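3.2 Weight monitoring and meal provision

Body mass was recorded at the Iltudwood training hall before the first practice of each week and again on the morning of each dual meet. Wrestlers were weighed in a singlet and without shoes on a floor scale checked against a known mass at the start of the season. The athlete stepped on twice, and the lower reading was discarded only if the two differed by more than the resolution of the scale. In all other cases the mean was used.

A total of 45 wrestlers gave consent, of whom 29 completed every scheduled weigh-in through the end of March. The remaining athletes missed at least one weigh-in through illness, injury or a change of school. Their data were kept in the mixed model, which tolerates missing observations, but were left out of the paired comparisons in Section 4.

Meals on meet days were supplied to the team in portions. The target was set at 3000 kcal per day for athletes not changing weight class, and was adjusted by the team dietitian for those moving up or down. Food logs were entered by the athletes in Mevero, the diary application already in use at the school.

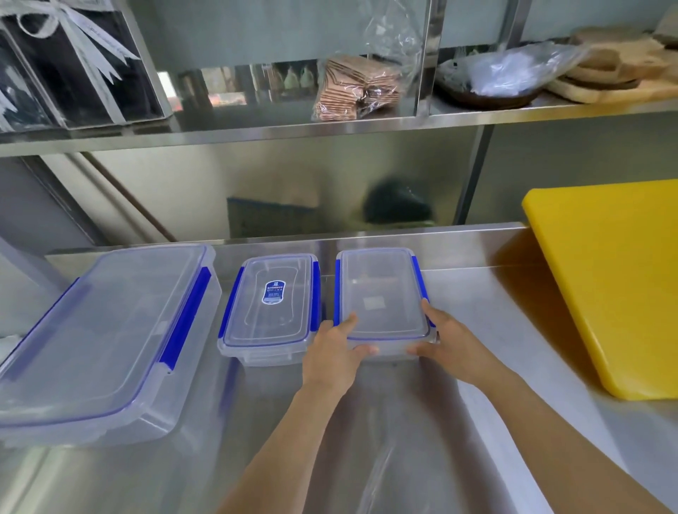
Entries were exported weekly and screened for days on which fewer than two meals had been logged. Such days were treated as incomplete and dropped. No attempt was made to impute energy intake for dropped days, as earlier work on adolescent athletes suggests that under-reporting is not random with respect to competition dates.

Practice load was expressed as session rating multiplied by duration in minutes. Ratings were collected 30 minutes after the end of practice, on paper, with teammates kept out of view of one another's forms. Live wrestling, drilling and conditioning were timed separately – the three are often pooled in the literature, which makes comparison between programs difficult.
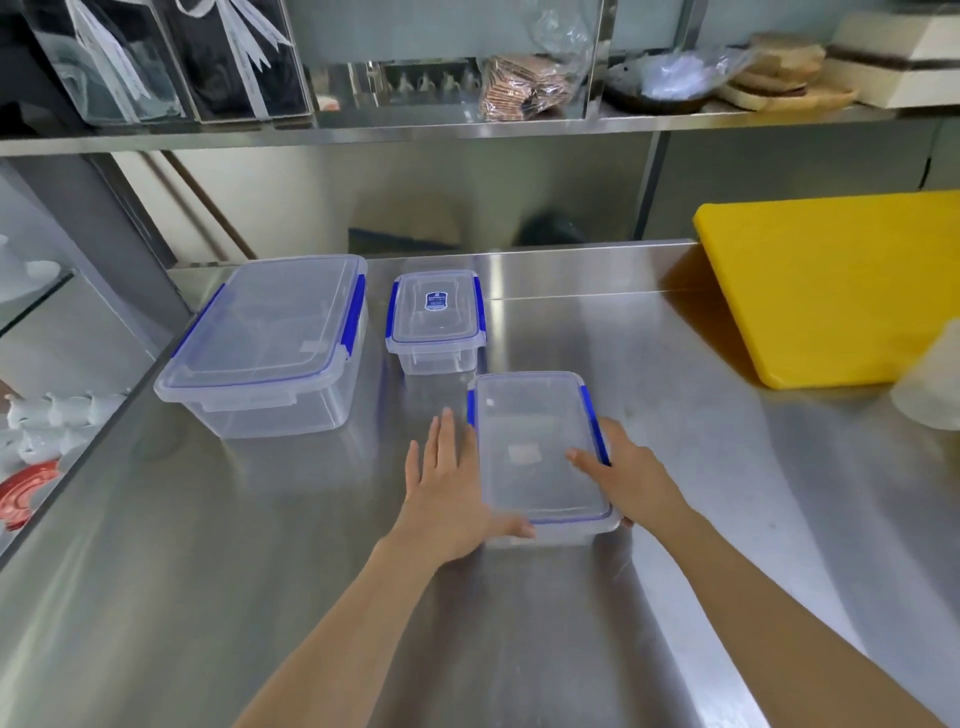

Figure 2. Clear food storage containers with blue clips on a steel counter.

Hydration status was estimated from urine specific gravity by refractometer. Samples were taken at the same time as the weigh-in. Where a reading exceeded the limit used in the certification test, the athlete was informed and the value was retained in the data set. The Raker protocol calls for a repeat sample in such cases, but this was not practical on meet mornings given the travel schedule.

Weekly change in body mass was then modeled with practice load and logged intake as fixed effects and athlete as a random intercept. A term for weight class was tested and removed after it failed to improve fit. Residuals were inspected by plot. The Yuan correction was applied to the standard errors to account for the small number of athletes in the upper weight classes.

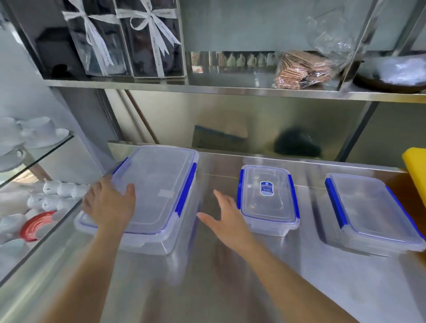
Figure 3. Three lidded containers on the counter, the largest at left.

Two departures from the registered plan should be noted. The second refractometer was withdrawn early in the season after drifting out of calibration, and all later samples were read on the first instrument. Start times for two meets were also moved, so that the interval between weigh-in and first bout was shorter on those dates than on the others. Both meets were retained, and a sensitivity analysis without them is given in the supplement.

Iltudwood Wrestling Study | Accepted May 27, 2021 | Contact the corresponding author | Back to top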